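Clatwood hold on to reach Onodton final

Home » News » Clatwood hold on to reach Onodton final

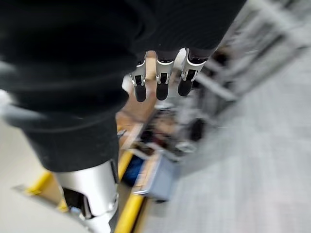 Clatwood beat Zalow 3-2 on 29 August 2026 to book a place in the final of the Onodton Field Hockey Cup, after leading by three goals at the half.

Nadine Najjar scored twice in the opening quarter, both from penalty corners, and set up the third for a teammate at the far post. Zalow came back strongly after the break. They pulled one back from a penalty stroke and another with 19 minutes left, then won four corners in a row without finding the equalizer.

"We stopped passing and started clearing," said Clatwood coach Jozef Declercq. "We got away with it today."

A crowd of 207 watched the match. Clatwood will meet Ramanauskas, who won the other semifinal 4-1, in September. Tickets for the final go on sale at the clubhouse next week.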